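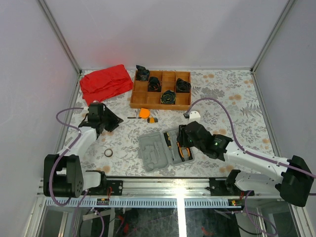
Red cloth in the rear left corner, on the surface with the printed leaves and flowers.

Reading Bags at Home: Report of the Spring Project
Lies Dijkstra and Chin-lung Hung
9th April

1. Why we chose this subject

In our second year we must do a small project with a partner school. We went to the primary school in Utdale, where many children speak another language with their parents. The teachers told us that the reading homework often comes back not signed. We wanted to know if the parents do not have time, or if they do not understand what the school asks from them.

2. What we did

We made a cotton bag for each child in two classes. In the bag was one picture book, one short game with words and a letter for the family. The letter was written in easy English and also in the home language, as far as we could find a translator. Mrs. Mahmoud, the class teacher of the younger group, corrected our letters three times, and we are thankful for her patience.

The bags went home for one week and then moved to the next child. Each family got a small notebook where they could write or draw something about the book.

The school gave us 210 dollars. We spent most of it on the cotton bags, and the books were lent by the library in Dinden.

3. Results

At the end we collected 432 notebook entries. Many are only one line, for example "we read it in the bus". Some are drawings by the younger brother or sister, and we decided to count these also. The parents wrote more when the letter was in their own language. The word game was less popular than we expected. Two families answered that the rules were too long, and when we read them again we agreed.

The older group lost more books than the younger group. We do not know the reason.

4. What we would change

The rules of the game should fit on one side of a card. We would also start in October, when the teachers meet all the parents for the first time, so that the bag can be explained in person. Our talks with the parents at the gate were useful but very short, and we did not write enough notes of them. Chin-lung has kept the letters and the list of books for the group that continues next year.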